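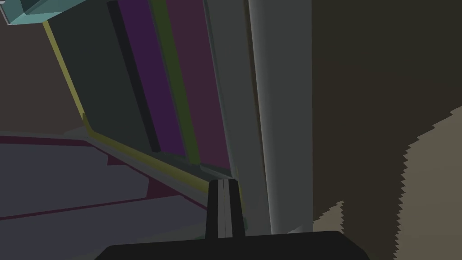

# Mustness Fruit Press

The Mustness turns apples into juice and a free afternoon into a sticky one. It's a basket press with a steel frame, a maple basket and a ratchet handle, built at Ruppert in Prustow by people who have pressed enough apples to be tired of them. It costs $1,697, plus freight, and it weighs more than you think it does.

Most small presses are bought in a burst of optimism, used for one weekend, and then kept in the garage with a geranium on top. We designed this one for the second weekend. The basket lifts off without tools. The tray has a spout that points at the bucket, a feature we had assumed was standard until we started taking other people's presses apart.

## What it does

The basket holds six gallons of crushed fruit. Crushed is the important word. If you fill it with whole apples and lean on the handle, you will get a small amount of juice and a long look at yourself. You need a grinder. We sell one, the Rarkano, and we'd love for you to buy it, but any grinder that leaves pieces the size of a pea will do.

The ratchet puts up to 4,000 pounds of force on the plate. You won't need all of it. Stop when the handle starts arguing, wait a few minutes, and then take another quarter turn. Arne Gerlach, who drew the frame, recommends two clicks and a sip of something. He has used this method for years and has never been in a hurry.

Grapes and pears work well. Quince works if you're patient. Rhubarb works too, and tastes like it.

## What's in the crate

- Frame, legs and screw, already assembled
- Maple basket in two halves, with pins
- Pressing plate and four hardwood blocks
- Drip tray
- 2 straining bags
- Ratchet handle
- Tin of food-grade grease
- Manual, which Dörte Kasten wrote and would like you to read

The bucket isn't included. We went back and forth on the bucket.

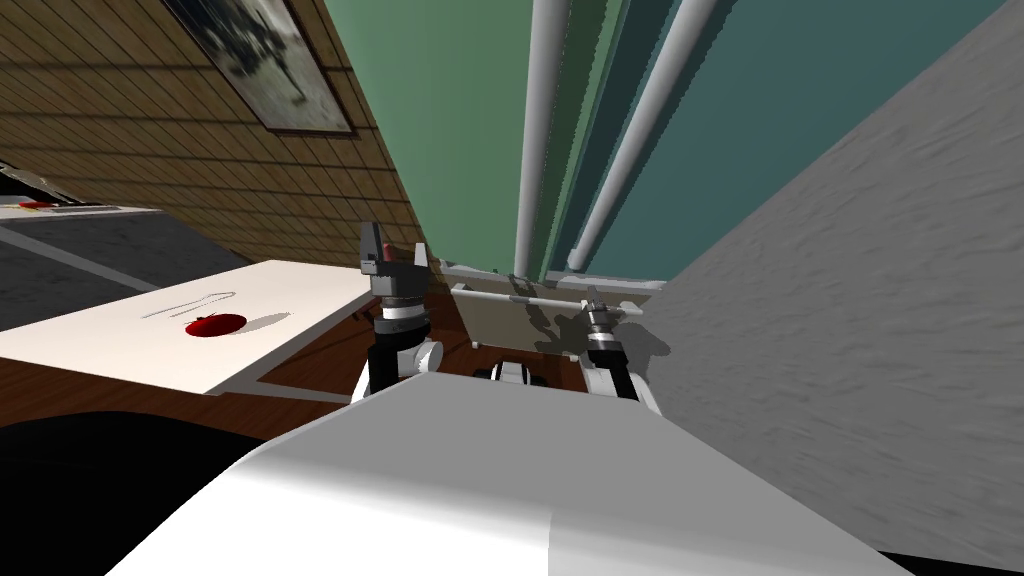
## Setting it up

Pick level ground, and pick it before the press comes off the truck. The legs have bolt holes. On a deck or a plank, bolt it down. On grass, use the ground stakes (sold separately, sorry) or ask a friend to stand on a foot of the frame. A friend of some substance is best.

Soak the basket in cold water overnight before the first pressing so the staves swell. Skip this and the wood will drink the first of your juice on your behalf. Grease the screw from top to bottom, wipe off what you can see, and expect to find the rest on your sleeve in April.

Line the basket with a straining bag, fill it, fold the bag over the top, and set the plate on square. If the plate tips, back off and level the fruit. Forcing a tipped plate is how people come to know our spare parts department, and Jolán Borbély is very nice but she has other things to do.

## Cleaning

Do it right away. We know. Do it anyway.

Hose down the basket, tray and plate, and scrub between the staves with a stiff brush. Plain water is fine. Don't use bleach on the maple, and please don't put the basket halves in a dishwasher; one owner did, and now has a very nice set of kindling. Stand everything in the shade with some air moving through it — full sun will open up the staves.

The spent fruit comes out as a firm cake. Chickens like it. Compost likes it. Wasps like it more than either, so plan accordingly.

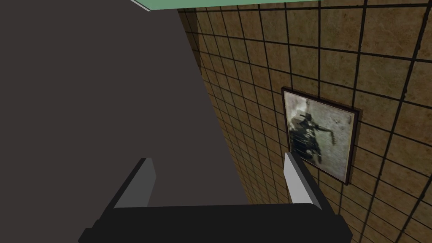
## Spare parts

Everything on the press comes apart and everything can be ordered. Basket staves are sold singly. Straining bags wear out first, usually at the corners, and usually with a full basket. Keep an extra. The ratchet pawl is the only part we've redesigned since the first run: the old one was quieter, but owners kept asking whether it had caught, so the new one clicks like a grandfather clock with a grudge. It fits older presses.

The frame is covered for as long as you own it. Wooden parts are covered for two years against splitting, unless we find a dishwasher was involved.

## From owners

"Pressed every windfall on the street. My neighbors have stopped waving and started hiding their juice jugs." — Do-yoon Tak

"Good press. Heavy. The manual is funnier than I expected and also longer." — Lutz Böttcher

## Ordering

Presses ship on a pallet with curbside delivery. Curbside means the curb. The driver isn't being rude. Have a hand truck ready, and measure your gate.

The current batch is being built now and ships in April. Orders placed after that batch is spoken for go into the next one, and we'll give you a ship date before we charge your card. Baskets come oiled or bare, same price. If you don't choose, you'll get oiled.

*Page updated 2026-03-06*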